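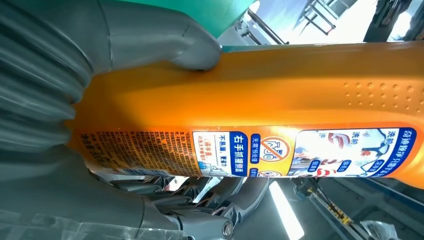
Figure 1. Orange plastic bottle held in a gray robotic hand.

Intake Notes and Collar Stains at Two Garment Care Shops in Norncombe
Student project report, Textiles and Apparel Program

Background

Norncombe has two shops that take in shirts for washing and pressing. Branderer Cleaners is on the main street and does its work in the back of the store. Vukčević Laundry has a counter in town and sends its orders to a plant in Merby, where they are washed and returned the next afternoon. Both agreed to let our group look at their intake tickets and ask questions at the counter. Neither shop paid for the project or saw the report before it was turned in.

We started with a different question. The first plan was to compare pressing quality, but we could not agree on a way to score a crease, and the two shops use different presses. While we were at Branderer the counter staff mentioned that most complaints are about stains the customer never pointed out. We changed the topic in October, after the proposal had already been graded.

Question

Does a written note about a collar stain on the intake ticket go along with fewer shirts being sent back for a second cleaning? A second, smaller question was whether pretreating a collar stain on the same day makes a visible difference compared with waiting.

Ticket review

We read 128 tickets, all of them for long-sleeve dress shirts. Tickets for suits, table linens and wedding items were left out. For each ticket we wrote down whether there was a note about the collar, whether the note named the kind of stain, and whether the shirt was marked for a second cleaning. Customer names and phone numbers were covered by the shop before we got the tickets.

The two shops write tickets differently. Branderer uses a paper form with a drawing of a shirt, and the clerk circles the area. Vukčević types into a screen and prints a tag that gets pinned to the bottom buttonhole. The screen has a comment line, but it is short and several of the comments were cut off partway through a word. "Collar mak" and "ring arou" were both counted as collar notes. A comment that said only "see cust" was not.

Where a collar note was present, shirts were marked for a second cleaning less often than where there was no note. The pattern was the same at both shops and was stronger at Branderer. We think the circled drawing may help, because the person doing the spotting can find the place without turning the shirt over, but we did not test this. Notes that named the stain (makeup, sunscreen, ink) did not do clearly better than notes that just said "collar." There were not many of them, and the difference we saw was too small to say anything about.

Swatch test

For the second question we made 20 swatches from one length of white 100 percent cotton shirting. The cloth was washed before cutting to remove sizing. Each swatch was folded and stitched along one side to act like a collar edge. We rubbed a mixture of cooking oil and powdered makeup into the fold with a gloved finger, using the same measuring spoon each time.

Half of the swatches were pretreated on the same day with plain liquid detergent, worked in with a soft brush and left while we set up the washer. The other half were kept in a paper bag for a week and then pretreated the same way. All of them were washed in water at 110 degrees Fahrenheit on the regular cycle and dried flat on a rack. We did not use a dryer, since dryer heat can set oil and we did not want to add another thing to explain.

Three classmates who had not helped with the staining looked at the swatches under the window in the sewing room and sorted them into clean, faint and clear. They did not know which group a swatch came from. When they disagreed we used the middle rating.

The same-day swatches were mostly rated clean or faint. The swatches that waited a week were mostly rated faint or clear. One same-day swatch was rated clear by everyone. Its stitching was tighter than the others and the mixture had gone down into the seam, where the brush did not reach. We kept it in the results.

What the shops told us

Both shops said customers often bring in shirts that have been sitting in a hamper or a car. Neither one asks how old a stain is. At Branderer, the clerk looks at the collar and cuffs while the customer is still at the counter, except during the morning rush before 9:00, when bags are tied and checked later. At Vukčević, the counter checks for missing buttons and torn pockets, and stains are checked in Merby. Staff there cannot ask the customer anything unless they call the counter, and we were told this is seldom done for shirts.

We asked if a question about the age of the stain could be added. Branderer said it could be written by hand next to the drawing. Vukčević said the comment line would have to be longer first and that the software is updated by an outside company.

Problems with the project

The tickets came from one season. People wear more sunscreen in summer, and the mix of stains would probably be different then.

A second cleaning is not the same as a stain that failed to come out. Some customers do not bring a shirt back even when they are unhappy with it. We had no way to find those.

The makeup mixture was thicker than what is on a real collar, and body oil is not the same as cooking oil. The swatches also had only one stain each, put on all at once. A real collar picks up a little every time it is worn.

Our first batch of fabric was a cotton and polyester blend that had been shelved with the cotton. We found this out from the bolt end after cutting and had to start over, so the swatch test was done later than planned and was not repeated.

Recommendations

Both shops should mark the collar on every shirt ticket, even when the clerk sees nothing, so that a blank space is not read as a clean collar. Vukčević should ask for a longer comment line or use a set of short codes that fit the one it has. Customers should be told at drop-off that an oily collar is easier to clean when it is brought in soon.

A group continuing this work should use shirts that have been worn, and should include cuffs. The leftover cotton is in the lower cabinet in the sewing room, already washed.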